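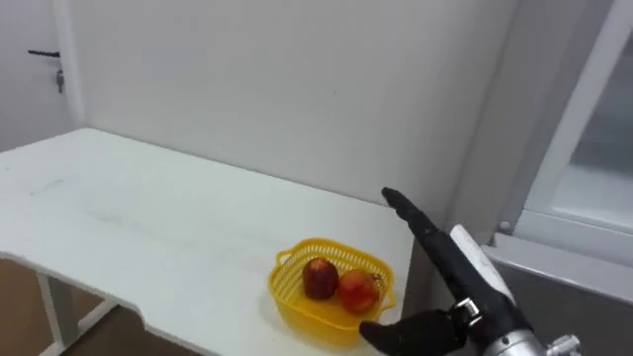

*Two apples in a yellow basket.*

The man from Clirkum said the apple was lost for a hundred and one years, and Dineo Sithole wrote that down with a question mark after it.

"Lost by whom?" she said.

"By everyone." Declan Wragg cut her a slice. "The Coltcombe Scarlet. One tree left, behind the chapel at Wurkbridge. We took grafts in October."

She ate it. It tasted like an apple. A bit sharp near the skin, perhaps, but she'd had sharper out of a bag at the station.

"And you're selling the young trees at what?"

"Six hundred pounds. That includes the certificate."

Old Vangelis Michailidis, who had driven her up and had no reason to be in the room, asked to see the certificate. He held it at arm's length, then closer.

"It says Meredith here. Who's Meredith?"

"That's the rootstock," said Wragg.

"I had a rootstock once. It didn't sign things."

Wragg took the paper back and squared it with the others. There were a good many others. Outside, a lorry was reversing, and all three of them waited for it to stop.

"My aunt lived at Wurkbridge," Dineo said. "Thirty years. I don't remember a chapel."

"It's more of a hall now."

"Or a hall."

He offered her another slice. She shook her head, crossed out the question mark and then, after a moment, put it back in.

"Could we go and look at the tree?" she said.

Wragg looked at his watch.

"Vangelis has the car outside," she said, and picked up her coat.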